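手持夹爪换指垫，Nuvik的保养账还没算清

2023年4月10日，做家务数据采集的Nuvik公布了一份手持夹爪的保养规程，要求每使用20小时检查一次指垫，每8小时擦拭一次连杆销轴。公司称，照此执行，设备可以长期在普通住宅里工作，不必返厂。

这个说法听着省心，细看却有不少地方没交代。规程只有5页，大半篇幅讲怎样拆装指尖的软垫：先松开夹爪，把两指张到最大，取下旧垫，清掉残胶，再贴新垫。至于销轴磨损到什么程度算报废，全文只写了“视情况更换”。

负责维护的洛克·裴（Lộc Bùi）表示，叠衣服这类活最费指垫，布料软，夹持点又总在变，垫面一旦发滑，操作者就会不自觉地多用力，连杆跟着受累。他的做法是检查之后先拿小件衣物试夹，再交回使用。
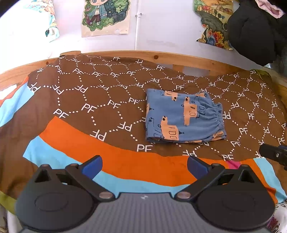
床上叠好的蓝色童裤，前方是张开的夹爪，指尖装有深蓝色软垫
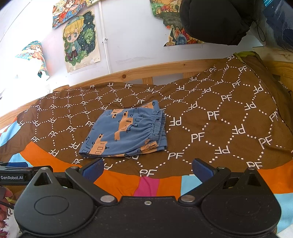

试夹能看出明显的打滑，却未必看得出两指是否同步。独立维修师何塞菲娜·加利亚多看过规程后说，左右连杆只要有一边偏紧，闭合时就会把布料带歪，这种毛病靠手感很难发现，应当用塞尺量。规程里没有提到塞尺，也没有任何间隙数值。

灰尘是另一个问题。住宅里绒毛多，容易积在外壳和铰接处。Nuvik建议用干布擦，加利亚多则认为干布只能管表面，销轴缝里的毛絮得拆开清。拆一次要多久，公司没有给出时间。

费用同样含糊。Nuvik说更换一副指垫用时18分钟，但没有说明是否包含清胶和试夹，也没有公布指垫单价。记者索要过去的更换记录，对方答复称仍在整理，预计9月随修订版规程一并发布。

在那之前，“不必返厂”还只是厂家自己的说法。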